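How to Check Working Capital Before You Close on a Small Business

Updated 13 Jul 2022

The purchase price gets most of the attention. Working capital decides whether you can make payroll in the first month. Complete the steps below before the purchase agreement is signed.

Step 1. Request monthly balance sheets for the past two years. Year-end statements hide seasonal swings. A supply shop in Natavdale may look well funded in September and short of cash by spring.

Step 2. Calculate working capital for each month. Add receivables, inventory and prepaid expenses. Subtract payables, accrued wages and customer deposits. Leave out cash and bank debt if the deal is cash-free and debt-free.

Step 3. Remove receivables more than 60 days past due, unless the seller can show a payment plan in writing. Do the same for stock that has not sold in a year.

Step 4. Average the adjusted monthly figures. The result is your target, often called the peg. If the average is $350,000, the seller must deliver that amount at closing or the price drops by the shortfall.

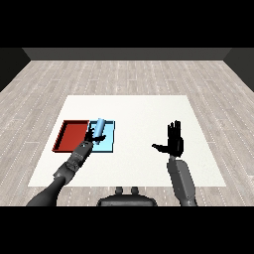 Gonzalo Iglesias writes that a plain average misled him when he bought Groen: sales had been climbing all year, and the older months pulled the peg down. He used the last 4 months instead and had the seller agree to it in the letter of intent.

A shorter period is acceptable where growth is steady. It should not be used for a seasonal business.

Step 5. Set a collar. Small differences are not worth arguing over, so many agreements ignore any variance within a fixed amount, for instance $10,000 either way. State whether a larger variance is paid in full or only above the collar.

Step 6. Schedule the true-up. Closing figures are estimates. Name the date for final figures, the accounting method, and the accountant who settles disputes. Attach a sample calculation to the agreement as an exhibit.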